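Measuring by the cup: a talk with Suqin Feng of Triramura

Suqin Feng was already at the long table when I came in, with a notebook open to a page full of small numbers. Triramura, the shop and workshop room that she runs in Nukdale, opens at ten, but she prefers to do her measuring before that, when the street is quiet and the phone does not ring.

"Powder is a difficult thing," she told me after we sat down. "People believe it is simple. You fill to the line, you finish. But you can fill to the same line in the morning and in the evening, and you have two different amounts."

She started the shop with one shelf of dry goods sold by volume. Customers came with their own jars and asked for a half cup of this or a cup of that. At first she sold only by weight, as her uncle did in his store, but many people at home had no scale and they wanted to know how much a recipe needed in cups and milliliters. So she began to write a table for them. The first version had 40 lines. The notebook I saw on her table was the third one, and the entries in it had reached 3,604.

I asked if so many entries were really necessary for a small shop.

"For the shop, no," she said, and laughed. "For me, yes. I like to know. When a new sack comes, I measure again, even if the label is the same as before. The grinding changes a little. The air in October is not the air in summer. My first table was wrong for half of the year."

Her method is slow. She spoons the powder in without pressing and without knocking the container on the table. Then she looks at the surface from the side, with her eyes at the height of the line. If the top is not flat, she does not shake it flat. She writes "uneven" next to the number and takes the middle between the high part and the low part.

"If you tap, it goes down," she explained. "You can tap 3 times, or you can tap until your hand is tired, and it will still go down a little. So I decided no tapping. Somebody else can decide to tap, it is also fine. But then he must always tap." 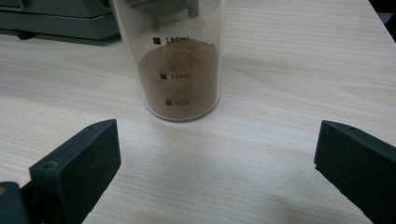
Brown powder filled to about the 150 ml mark. Photo: Triramura

Glass she gave up some years ago, after she broke two pieces in one week. Plastic has its own problem, she said, and fine powder likes to stay on the wall. She brushes it down only after she has read the line. A dry brush is kept for this, and it must never be washed on the same day it is used.

The table is now used outside her shop too. Varo, a small bakery two streets away, has a copy on the kitchen wall, and the owner sometimes calls to complain. Last winter the complaint was about a cake for which the volume was correct but the taste was too strong. Feng asked how they had filled the cup. They had pushed it into the bag and pressed it against the side.

"I told them, this is my mistake also," she said. "I wrote the number but I did not write how to fill. Now it is on the first page, in big letters."

In the evening class that she gives in the same room, every person fills the same container with the same powder and then puts it on the scale. The results go on a sheet of paper on the door. In the last class the difference between the lightest and the heaviest was some 89 grains of rice, because she had the class compare it with rice on a balance. I asked why rice. She said that people forget grams, but they remember a pile of rice.

Her next plan is to print the table as a small book together with Ye, a print shop where she has made her labels for a long time. She does not yet know if the numbers for summer and winter should stand on the same page or on two pages. When I left, she was drawing both versions in pencil, and the first customer was waiting at the door with an empty jar.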